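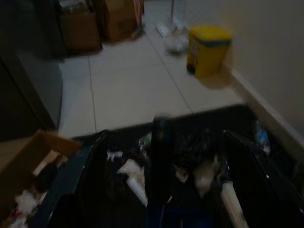
Astcombe, 19 de octubre de 2023

Inicio > Cuaderno de taller > Encuadernación > Colas y papeles

¡Por fin el almidón me ha salido sin grumos! Llevaba dos tandas malas y hoy he cambiado el orden: primero el agua fría con el almidón de trigo, reposo de 30 minutos y luego fuego muy bajo, removiendo todo el rato con la espátula de silicona (la de madera suelta pelusa, comprobado). Queda brillante, tiembla un poco en la cuchara y pasa por el colador a la primera.

Con eso he montado el lomo del libro de cuentas de Mirnik, 376 páginas en cuadernillos cosidos sobre cintas. El papel japonés fino agarra de maravilla. Lo he dejado en la prensa con secante y mañana miro si ha tirado de las guardas. Apuntar: cambiar los secantes antes de irme, que la otra vez se me olvidó y se marcó el tejido en la tapa.

Prueba aparte con la cola Gaber mezclada a partes iguales con almidón. Da más tiempo para recolocar la tela, y eso en formatos grandes es una alegría. Tarda bastante en secar, eso sí. He guardado tres tiras rotuladas en la carpeta verde para doblarlas dentro de unas semanas, en diciembre como tarde, y ver si cuartean.

La partida de cartón de Clistudeck viene con la fibra cruzada en casi 96 hojas. Las aparto para cajas. Para tapas no sirven, se alabean hacia fuera en cuanto cogen humedad.

Pendiente: hilo de lino del 30, afilar la chifla, pasar a limpio las medidas del estuche.

Comentarios

pliegosuelto: ¿El almidón lo guardas en nevera? A mí al tercer día me huele.

tallerdelfondo: Yo hago poca cantidad y tiro lo que sobra. ¡Qué ganas de ver esas tiras dobladas!

guardas_y_cintas: Lo de la espátula, apuntadísimo. Me he vuelto loca quitando pelusas.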